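Una tarde con las manos de Waltraud

Llegué a Plekisgate a las cuatro, con el cuaderno en blanco y una idea bastante peliculera de lo que iba a ver. Waltraud Fankhauser me recibió riéndose: "¿Venías a ver robots? Pues hoy te toca ver manos". Ella coordina en Prantl las demostraciones de tareas domésticas, o sea, el trabajo de enseñarle a una máquina a limpiar haciéndolo una misma, con un guante lleno de sensores.

"Antes lo hacíamos todo a distancia, con mandos", me cuenta. "Y funcionaba, pero apretar un gatillo con un mando es un suplicio – tardas una eternidad y el gesto sale raro. Con la mano lo haces como en tu cocina". Lo que más le interesa es el agarre: por dónde se coge el bote, cuánto se abren los dedos, en qué momento se suelta. El cubo blanco con dibujos negros que va montado sobre la mano sirve para que las cámaras sepan en todo momento dónde está y hacia dónde mira.
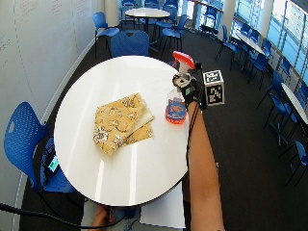

Repetir, repetir y repetir

Le pregunto cuántas veces hay que hacer lo mismo y no se lo piensa: "Para esta tarea queremos 256 demostraciones. Hacemos tandas de 30 y luego descanso obligatorio, que la muñeca se queja". (¡Yo probé cinco y ya iba torcida!). Después entra en juego Sieglinde Baumgart, que revisa las grabaciones en Jarari, el programa que usan para recortarlas y etiquetarlas. De la última remesa tiró 55. "Casi siempre por prisas", dice Sieglinde. "La persona se sabe tanto el movimiento que se lo come. Y el robot aprende eso también, claro, ¡lo aprende todo!".

También cambian las cosas de sitio entre una toma y otra. El bote un poco más allá, las piezas estampadas rectas o giradas. "Si lo dejas siempre igual, la máquina se aprende la mesa y no la tarea", explica Waltraud. 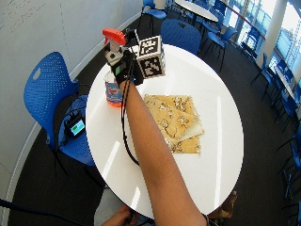

El guante con su cubo de marcadores, junto al bote de líquido naranja.

¿Y el mando a distancia, entonces, jubilado? Pues no. Lo guardan para el final, cuando el robot ya lo intenta solo y alguien tiene que corregirle. "Ahí me siento con los mandos y le ayudo donde se atasca", dice Waltraud. En febrero quieren llevar la tarea a la sala de Hutodside, con otras mesas y otra luz, y ya me han dicho que puedo volver. Sieglinde me ha pedido que practique antes el gatillo.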